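# Chapter 9
## The Basket and What Goes Into It

Most books on housekeeping begin laundry at the washing machine. By then the interesting decisions are over. Someone has worn a shirt for four hours and wondered whether that counts. Someone has put it on a chair, where it joined two others, and the three of them have become a kind of upholstery. The machine only gets what it's given.

We start earlier, with the basket.

In Chapter 8 you kept a log of one closet for a month. Get it out again, even if you gave up in the second week (most of you did, and the handwriting shows it). You will need it for the sorting work in Section 9.3, where the gap between what people own and what they wear becomes slightly embarrassing.

When Dario Lo Presti ran the linen room at the Grakau guesthouse, he had 56 baskets and a firm belief that each one should hold a single kind of thing. The guests held no such belief. Towels arrived wrapped around socks. Pillowcases came down the stairs with half a sandwich in them. Lo Presti's notebooks, which we'll quote from more than he would have liked, record his slow retreat from eleven categories to four: light, dark, heavy, and "ask Amedeo."

Amedeo was Amedeo Amato, who did the washing and who sorted by feel. He would reach into a basket, take hold of one piece of cloth, and decide. He never tipped the load out on the floor. A pile on the floor, he said, was just a bigger basket with worse sides.

We'll use his method in this chapter. It has one rule: handle one garment at a time, and find its label before you do anything else with it.

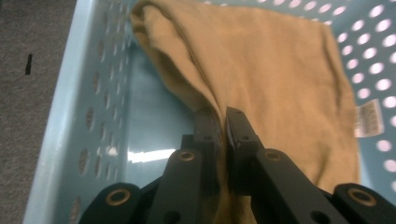 **Figure 9.1** A knit garment in a perforated plastic basket. The care label has come to rest against the side wall.

Labels are rarely so cooperative. On a T-shirt, look at the neck first, then run a thumb down the inside of the side seam. On pants, try the back of the waistband. If you find a stub of thread and two small holes, somebody found the label itchy and cut it off, and you are now in the position of a doctor whose patient won't say where it hurts. Section 9.4 deals with unlabeled cloth.

The basket itself gets less attention than it should. Solid sides look tidy and keep damp in. Holes let air through, and a towel that went in a little wet on one evening has some chance of being bearable by the next. They also let small things out. Baby socks are the usual escapees, and a drawstring will thread itself through an opening with a patience it never shows when you're trying to get it back into a hood.

Size matters too, and here the advice is unpopular. Buy the smaller one. A large basket doesn't lead to fewer loads. It leads to one enormous load, put off until there is nothing left to wear but a swimsuit and the shirt from the Santoro company picnic.

Crumpling is the last of our opening topics. Cloth dropped into a basket takes on folds, and folds that sit under weight for several days get ideas about permanence. Knits forgive this fairly well. Woven cotton doesn't, and linen keeps a grudge. You don't have to fold dirty clothes (Lo Presti tried to make people do it for one September and wrote no further entries on the subject), but you can shake a shirt out and turn the sleeves the right way before letting go of it.

### Before you read on

Pick one basket in your home and leave it alone until evening. Then empty it one piece at a time, Amato's way, and write down for each:

- the kind of garment
- where the label was, if there was one
- whether it was inside out
- whether it needed washing at all

Be strict about the last line. Bring the list to Section 9.1, along with anything you found in the pockets.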